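Gumutdale Robotics Club
Minutes of the March meeting

Last updated: Thursday, 9:40 p.m.
Posted in March by the club secretary

This site uses cookies to remember your settings. Accept / Manage

The meeting opened at 6:30 p.m., or at 6:45 p.m. by the clock over the door, which the club voted last fall to fix.

1. Previous minutes
Approved with one correction. The word "finished" was struck from the sentence about the wiring.

2. Gripper project (Vik)
The grip team reported on Vik. The task for the Warkano meet is unchanged: close on a narrow metal part, hold it, let go when told. Vik is now good at the first two. The log stands at 312 attempts, of which 157 count as clean under the meet rules. The team called this "more than half." The secretary did the division and agrees, barely.

Most of the discussion was about knurled metal. One side holds that the crosshatching gives the fingertips something to bite on. The other side holds that it throws so much glare into the wrist camera that the software can't find the edges. Both sides had brought printouts.

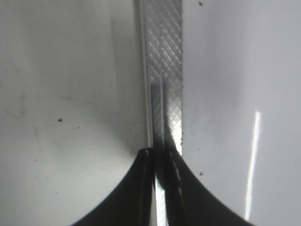

Dana asked why the club was still arguing about glare when the meet rules let every team bring its own lighting. There was a pause while someone found the rules. They do say that. It was agreed that the team will try a softer lamp, set off to one side, before anyone rewrites the edge finder again.

A motion to aim for 1000 logged attempts before the meet was made, seconded, and then looked at more closely by the people who would be doing the attempts. It was amended to "as many as we can" and passed.

3. Driving base (Javik)
Javik drives straight. It also drives straight when asked to turn left. The base team suspects a swapped connector and would like it noted that they suspected this last month too. They will open the case on Saturday if the screwdriver set comes back.

4. Meet logistics
Warkano has confirmed 12 places for our club. Sixteen members want to go. Sign-up will be by permission slip, first come first served, and a slip with no signature on it is a piece of paper.

The van leaves at 7 a.m. A request for 8 a.m. was heard and declined.

5. Other business
The snack shelf and the solder shelf are to be separate shelves. Carried without debate.

Battery chargers go off at the wall when the last person leaves. The last person is whoever is reading this in the room.

Action items
Grip team: side lamp, new log sheet with a column for lighting.
Base team: connector, screwdrivers.
Everyone going to Warkano: slips.
Secretary: clock.

Adjourned at 8:10 p.m., clock over the door not consulted.

Get club minutes by email. Enter your address to subscribe to the newsletter.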